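Folding children's clothes without losing the evening

In our house in Eltardale the laundry comes out of the machine faster than I can fold it. For many years I put everything in one big heap and started from the top, and every time I was tired before the heap was finished. Now I have a small system. It is simple and you do not need to buy anything for it.

1. Choose a hard and smooth surface

A bed is soft, and the cloth sinks and makes new wrinkles while you press it. I prefer a table or a clean floor. Wipe it first with a damp cloth and let it dry. If you have a floor with a marble pattern, look twice, as small crumbs hide very well between the veins.

2. Take one piece away from the heap

Do not search for the best piece. Take the one that comes easily and put it to the side, where it has free space all around. The purple T-shirt with the white letters is a good one to begin with. It has one main color, so you find the sleeves quickly. The coral-pink one and the cream one with the word PEACE can wait together in their heap, they don't mind.
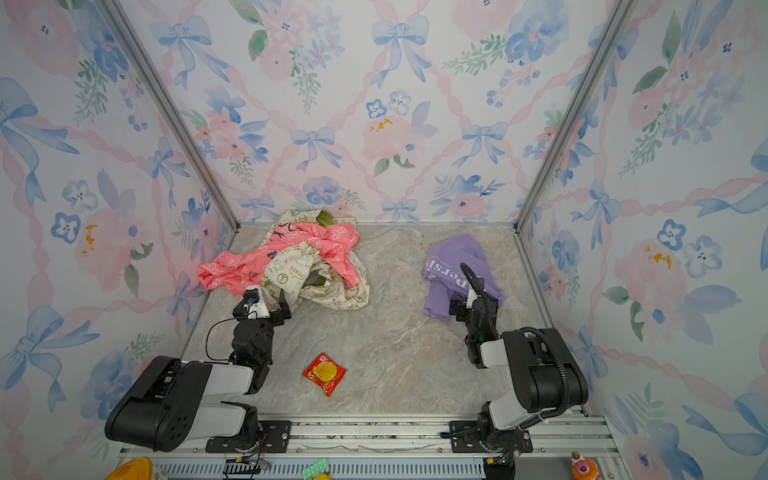 3. Find the shoulders

Lift the T-shirt by the two shoulder seams and give it one strong shake. Then lay it with the front side down. Pull softly at the bottom hem until the side seams are straight. With the hand, smooth from the middle to the outside, and never in circles.

4. Fold with the print inside or outside?

My mother always folded the letters to the inside, and I did the same until my children could dress themselves. Now I fold so that a part of the print is showing on top. They find their shirt without pulling out the whole drawer. For old prints which are already cracking, I make the fold beside the letters and not across them.

5. Patterns that are busy

With a fabric that has many small figures it is difficult to see what is sleeve and what is body. Feel for the collar with your fingers first. When you have the collar in your hand, the rest follows. This helps also in the evening, when the light is weak.

6. Keep the heap in one corner

I push the unfolded clothes to the back left and keep the front for working. Finished pieces go out of the way completely, on a chair or directly in the drawer. If folded and unfolded things lie near each other, one will slide under the other and you fold it two times. Look also under the front edge of the heap before you think you are finished, a thin purple thing can hide there easily. 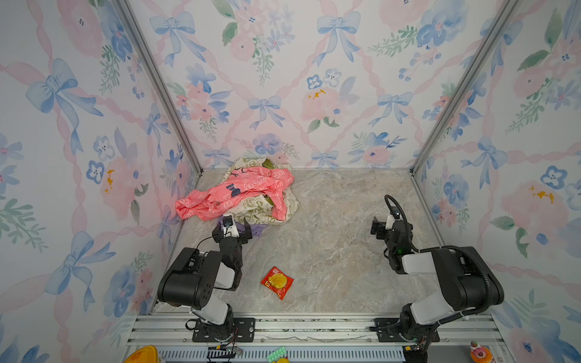 Pink and cream on top, a bit of lavender at the front edge.

7. When you have no time

Lay the T-shirts flat, one over the other, 4 or 6 in a stack, and fold the stack once in the middle. It is not beautiful, but the wrinkles stay small and you can do the proper folding in the morning.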